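# 发布会上那段长长的沉默

2024年11月18日

这期本来要接着写上回答应大家的“地方小报生存记”，稿子都写到一半了，结果Lukatwood那边出了事，我一整晚抱着手机刷消息，半成品只好先塞回抽屉。等着看小报的朋友别骂我，下期一定还！
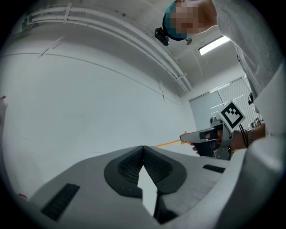

先给没跟上的人补个课。Lukatwood的镇长Mieczysław Kaczorowski，当了很多年，久到镇上有些年轻人压根不记得前一任姓什么。上周他突然开了个发布会，宣布把镇上的供水合同交给一家叫Anum的公司。合同期多长？20年。对，你没看错，一签就是20年，一个现在刚上小学的孩子，要到大学毕业、上班、开始自己交水费了，这份合同才到头。

要是只有这一件事，我大概也就在“一周杂碎”里提一句。让我坐不住的是提问环节。《Truvham晨报》的Jadwiga Krawczyk站起来问了一个特别朴素的问题：合同正文什么时候公开？

然后镇长就不说话了。

我把录像翻来覆去看了好几遍（家里人已经受不了了），那段沉默真的很长，长到旁边的新闻官开始整理本来就很整齐的文件。最后他说：“该公开的时候会公开。”说完点了下一位。下一位问的是冬天路面撒盐的事，他立刻精神了，讲得眉飞色舞。

看了这么多年地方政治，我对“该公开的时候”这几个字已经有点过敏。它听上去像个承诺，里面却没有日期，没有责任人，也没说由谁来判断到底该不该。你拿这句话去跟房东说“房租该交的时候会交”，看他让不让你住下去。

当然啦，也得替镇长那边说两句，不然又有读者来信说我屁股坐歪了。Lukatwood的水管确实老，这个谁去过谁知道，我有一年夏天在那里住过几天，早上放出来的水颜色像淡茶。镇里没钱大修，找外面的公司来投资，路子本身我不反对。议员Gilmar Coutinho在电话里跟我讲，再拖下去，每修一次都比上一次贵，他投赞成票投得心安理得。我问他，那你读过合同全文吗？他说读过摘要。我问摘要多长，他说4页。

4页纸，管20年的水！我家那台洗碗机的说明书都比这厚。

Gilmar倒是没生气，还笑了，说附件太专业，读了也未必懂，所以要相信镇里请来的顾问。我能理解他，真的，议员是兼职，白天还得开店。可是话说回来，正因为他没工夫读，才更应该摊开来让有工夫的人读。镇上有退休的工程师，有会计，还有Wiesława Wasilewska这种光凭一股劲就能把预算表啃完的人。

Wiesława值得多写几句。她在镇上教了半辈子数学，二月份的时候就写信问过镇里，供水这块是不是准备往外包。回信只有两行，说“目前没有相关计划”。她把那封信留着，发布会第二天就带去了镇公所，当面问“目前”是到哪一天为止。柜台的人让她填表。她填了，又要了一份空白的表带回家，说怕以后用得着（看来她对后面的流程已经有数了）。

信息公开申请的答复期限还没到，所以合同里到底写了什么，我现在也不知道。外头传得很热闹，有说水价每年自动上调的，有说解约要赔一大笔的，还有说Anum背后是某某亲戚的。亲戚这一条我没找到任何依据，在这里就不跟着传了，也请大家转发的时候手下留情。涨价那条倒是有点苗头：Anum在Lis签过类似的合同，那一份是公开的，里面有一条按年调价的条款，写得很绕，我读到第三遍才明白上限设在哪里，而下限压根没设。换句话说，哪怕成本降了，账单也没有非降不可的道理。Lukatwood这份会不会照搬，谁也说不好，所以才要看原文嘛。

我还给研究公共合同的Wichai Thongdee发了邮件，本来没指望他回，结果他半夜回了一大篇，语气比我急多了。他的意思我概括一下：保密条款在这类合同里很常见，公司的报价细节可以遮，但价格公式、服务标准和解约条件通常没有遮的道理，因为掏钱的是居民。他还提醒我看一眼签字日期和议会表决日期，哪个在前。我一查，嗬，表决的会议记录到现在还没挂上网站。以前Lukatwood的记录挂得可勤快了，连谁迟到都写。

接下来有两件事可以盯着。一件是会议记录什么时候挂出来，挂出来的那份跟现场录像对不对得上。另一件是反对派那2位议员手里的质询权，按镇里的章程，他们联名就能要求镇长书面答复，目前一个已经签了，另一个说“还在考虑”。考虑什么呢，我打了电话，没人接，留了言，欢迎回拨，我手机二十四小时开着。

Jadwiga那边据说还在往下挖，她的稿子一登我就在群里贴链接。顺便说一句，《Truvham晨报》现在跑镇公所的就剩她一个人了，订得起的朋友可以订一份，我自己续了一年。（这不是广告，他们连折扣都没给我。）

还有，上期有读者问我为什么总爱写这些小地方的芝麻事，首都那么多大新闻放着不写。我的回答很没出息：大新闻有一屋子人抢着问问题，Lukatwood那天的发布会，我数了数举手的，真没几只。所以住在那一带的读者，如果你手上有水费单、镇里的回信、旧的会议通知，什么都行，直接回复这封邮件就能到我这儿。要匿名的请在开头写明，我会先问过你再用。

小报那篇下期见，抽屉没上锁，跑不了。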